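Prarnetti Workcell Rulebook, Kitchen Edition
Item 157 - In stock

A spiral-bound rulebook for people who let robot arms near countertops. It has 87 pages, wipes clean, and lies flat when open, so you lose one more excuse for skipping the checklist.

Fanni Simon wrote the rules after reading every house standard Komthorpe ever issued and falling asleep only twice. They cover reach limits, tray placement, gripper clearance and where glassware should live while an arm is working. Stools get their own page. Stools earned it.

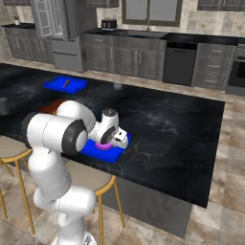
Rule 13 is the one customers write to us about. It says every tray gets a marked spot and stays on it until the task is done, even if you are sure you remember where it was. You don't. Tanvir Munshi tested this on our own staff and has kept the results.

The rulebook applies to simulated kitchens as well as real ones. A glass knocked over in software costs nothing to sweep up - the habit that knocked it over ships with the arm.

Includes 9 tear-out checklists and a pen loop. Pen not included.

The April printing has a typo on the emergency stop page. It has been fixed, and we will swap your copy for free.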